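I caught Rosalinda Baluyot on a good morning, kettle on, radio turned down, and we got straight onto the subject of walking. She did the whole Adthorpe trail last June, all 175 miles of it, and she's still a bit giddy about it.

"I'd never gone past 40 miles in one go," she told me. "I bought the boots two weeks before. Terrible idea, don't print that!" (Sorry, Rosalinda.)

We talked for ages in her living room, mostly about food. She swears by cold rice with egg, packed the night before, and she gets properly cross about energy bars. The climb out of Dretance nearly finished her off. "I sat on a wall and sang to myself until my legs came back," she said, and then she sang me a bit of it, which I loved.
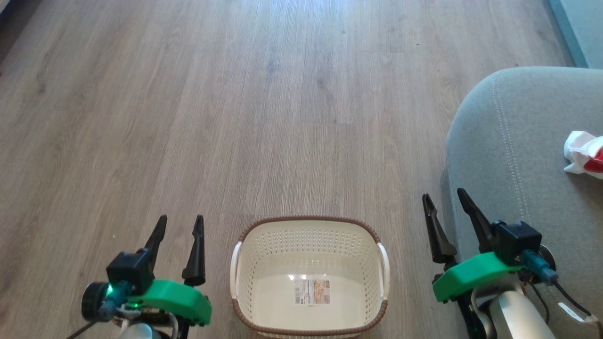
Renato Tiongson, on the phone from Clillen, remembers that climb differently and says she was up it well before him, singing the whole way. He walked the last stretch with her and lost a toenail for his trouble.

When I passed that on, Rosalinda laughed so hard she had to put her tea down. "He stopped for pie! Twice!"

So what's next? She's got her eye on the coast path from Thambiah, around 500 miles, and she wants to take it in pieces over a few summers. New boots are already by the door, and she's been wearing them to the grocery store.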